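Veltstead Public Library
Call for Participants: Reading Habits Study

The Veltstead Public Library invites adult residents of Veltstead and Gendemwood to take part in a study of how people choose, borrow and finish books. The study is carried out with the Cabello Center for Community Reading and will inform the library's purchasing plan and branch opening hours.

Who may apply
Applicants must be 18 or older and must live in either town. A library card is not required. The study has 68 places, of which 30 are reserved for residents who have not borrowed from the library in the past year. Current employees of the library and the Center are not eligible.

What is involved
Participants will keep a short reading diary for 10 weeks, beginning in September. Diary entries may be made on paper or online. Each participant will also attend two interviews at the Trivudura Branch, one at the start of the diary period and one at the end. Interviews last up to an hour and are recorded in audio only. Evening appointments are available.

Audiobooks, magazines, comics and books read aloud to children all count as reading for the purposes of the study. Participants may read in any language, but interviews are held in English or Spanish.

Payment and privacy
Participants who complete both interviews will receive a gift card. Names and addresses are stored separately from diary entries. Participants may withdraw at any time without giving a reason.

How to apply
Application forms are available at all service desks. Completed forms must be returned to Room 1210, Trivudura Branch, by Fri 13 March. Late forms will be placed on a waiting list.
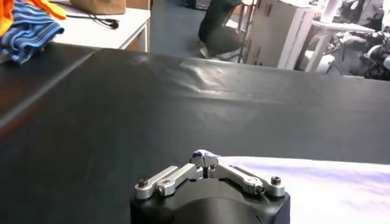
Can two people from the same household apply, or is it one per address? My husband gets through a book a week and I have been on the same one since Christmas, so our diaries would look very different.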